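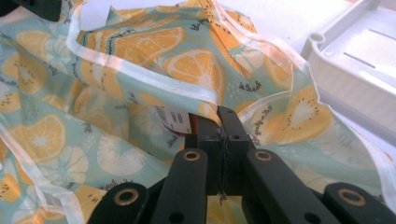

*Citrus cloth. Those oranges!*

Fri 1 August

Second day in Faltwood and I have already filled eight pages of the garden notebook, so I'd better slow down or I'll need a new one by October. The old orchard is WONDERFUL. I walked up after breakfast with Sumathi Ramasamy, who knows every tree up there and talks to most of them, and we went the whole length of the top wall looking at the pears. The oldest one was planted in 1847 and it still has fruit on it, hard little green things, hundreds of them, all on the sunny side.

Then the plums! There's one called Clesesance that I'd only ever read about, and Sumathi let me have the first ripe one (well, nearly ripe). Sharp at the skin, then honey, and the stone comes away clean. I wrote down the row number twice so I can't lose it - row 203, behind the water tank. She says it sulks if you prune it in winter. She's promised me two cuttings, and I've been clearing a space for them in my head ever since, probably where the dead lilac is.

It rained at noon so we sat in the shed and ate cheese sandwiches and argued about grafting tape. I still say the stretchy kind is best. She uses string, like her grandmother did, and her trees are better than mine, so that was more or less the end of it.

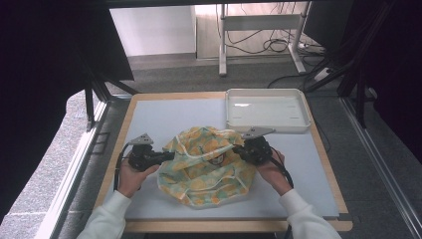 *Pale green and yellow-orange, all crumpled.*

Wrote to Mom after supper and told her about the pears. Tomorrow the apples, if it's dry - and I must remember to ask which ones keep past Christmas. Boots are by the stove. Bed.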